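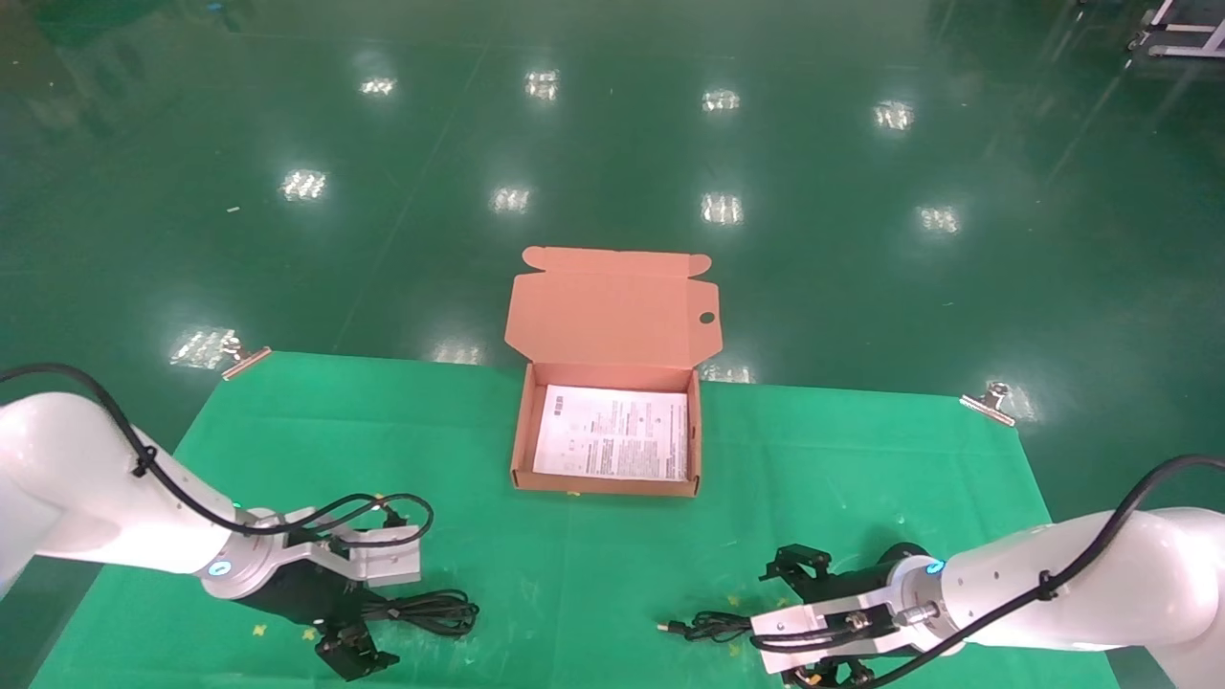 설명서를 없애자는 사람들의 말

포장 상자 안에 설명서를 넣지 않는 회사가 늘고 있다. 대신 작은 정사각형 코드가 찍힌 카드가 들어 있거나, 상자 옆면에 주소 한 줄이 적혀 있다. 이유는 늘 같다. 종이를 아끼고, 나무를 살리고, 내용을 언제든 최신으로 유지할 수 있다는 것이다. 나는 이 말을 잘 믿지 않는다.

지난 4월에 스탠드 하나를 샀다. Sturkby라는 이름이 붙은 제품인데, 상자를 열어 보니 종이는 한 장도 없었다. 코드를 찍자 앱을 설치하라는 화면이 나왔고, 앱을 설치하자 가입을 하라고 했다. 생년월일까지 넣고 나서야 나사를 어느 쪽부터 조여야 하는지 알 수 있었다. 그림 두 개와 문장 네 줄이 전부였다. 손바닥만 한 종이에 들어갈 내용을 보려고 개인정보 동의 칸을 세 번 눌렀다.

회사 쪽 설명은 대체로 이렇다. 어차피 아무도 설명서를 읽지 않는다. Clusatow에서 포장 일을 오래 한 Edit Kerekes도 나와 이야기하다가 그렇게 말한 적이 있다. 자기가 보기에 종이 설명서는 열에 아홉은 펴지지도 않고 버려진다고 했다. 어떻게 알았느냐고 물었더니 웃으면서 자기 집이 그렇다고 했다. 나도 평소에는 안 읽는다. 그런데 읽지 않는 것과 필요 없는 것은 다른 문제다. 소화기도 대부분의 집에서는 한 번도 쓰이지 않는다.

설명서가 필요한 때는 물건을 산 날보다 훨씬 나중에 오는 경우가 많다. 우리 집 부엌 서랍에는 Gana 압력솥의 설명서가 있다. 솥을 산 지 오래되었고 종이는 접힌 자리가 해졌지만, 고무 패킹의 규격을 확인할 때마다 꺼내 본다. 만약 이것이 웹페이지였다면 지금도 열릴까? 얼마 전에 Zawadzka 선풍기의 분해 방법을 찾다가 같은 일을 겪었다. 제조사 누리집은 개편되었고, 옛 모델의 주소를 누르면 신제품 광고로 넘어갔다. 상담원은 모델 번호가 조회되지 않는다고 했다. 선풍기 밑면에는 번호가 또렷이 적혀 있었는데도 그랬다.

환경 이야기도 따져 볼 만하다. 종이 한 장을 뺀 회사가 그 종이보다 훨씬 두꺼운 홍보 책자는 그대로 넣는 경우를 여러 번 보았다. 완충재는 여전히 두 겹이고, 겉상자 안에 또 상자가 있다. 정말 나무가 걱정이라면 줄일 순서가 조금 이상하지 않은가. 설명서를 빼면 인쇄비와 번역비가 줄고, 덤으로 고객 명단이 생긴다. 그렇게 말했다면 차라리 수긍했을 것이다.

물론 종이 설명서가 훌륭했다는 뜻은 아니다. 깨알 같은 글씨로 30쪽이 넘어가는데 정작 궁금한 내용은 없는 책자를 나도 여럿 버렸다. 앞의 절반은 욕조에서 쓰지 말라, 아이에게 주지 말라는 경고이고, 나머지는 같은 내용을 여러 언어로 되풀이한 것이다. 글씨를 확대해 볼 수 있고 소리로 들을 수 있는 온라인 설명서가 꼭 필요한 사람들도 있다. 그러니 둘 다 있으면 된다. 조립 순서와 부품 이름, 고장 났을 때 확인할 것만 한 장에 적고 나머지는 인터넷에 두면 될 일이다.

우리 어머니는 전화기로 코드를 찍을 줄 모르신다. 가르쳐 드리면 되지 않느냐고들 하는데, 가르쳐 드렸다. 그다음에 비밀번호를 만들라는 화면이 나왔고, 특수문자를 넣으라고 했고, 어머니는 전화기를 내려놓으셨다. 결국 내가 60킬로미터를 운전해 가서 보온밥솥의 시계를 맞춰 드렸다. 그 과정에서 쓴 기름은 어느 회사의 친환경 보고서에도 실리지 않을 것이다.

요즘 나는 물건을 사기 전에 판매자에게 종이 설명서가 들어 있는지부터 물어본다. 답은 대개 늦게 오고, 절반쯤은 질문을 이해하지 못한 답이다. 그래도 계속 물어볼 생각이다.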